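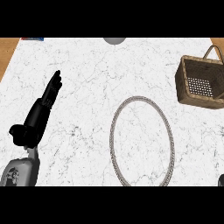 Fikri Rahman asked, when we went through the draft on Tuesday, why we had spent so long in simulation before putting either hand on a real arm, and whether the money would not have been better used on a second set of fingers. It's a fair point and one I'd like to answer properly, as you may well be wondering the same!

The short of it is that a trial in the simulator costs us next to nothing, and a broken finger costs us a good deal (and a long wait for the post). Since the last report we have run 3340 simulated trials with the two candidates, the slim multi-fingered Greveo hand and the simpler Pranen gripper, on the marble tabletop with the wicker basket and the twisted rope ring. We chose those two objects quite deliberately. A basket handle is easy to reach and surprisingly awkward to hold steady, and a thin ring lying flat on a hard surface is a misery for almost any hand.

Of those trials, 1174 were on the ring alone. The Greveo hand did noticeably better there once we let it come in with the fingers straight and together and open them late. The Pranen was quicker on the basket, and I must say kinder to our controller settings, which we hardly had to touch. The Trikico controller drops out now and then when both arms move at once, and we lost 40 runs to that. They have been left out of the comparison and are listed separately in the appendix.

Still to do before June: repeat the last 1000 basket trials with the new wrist limits, and settle on a camera position with our friends at Lubis, who have been very patient with us. Spending is within budget, and the line for spare fingers is untouched so far. I'd be glad to keep it there until the real arms are running, if you are happy with that.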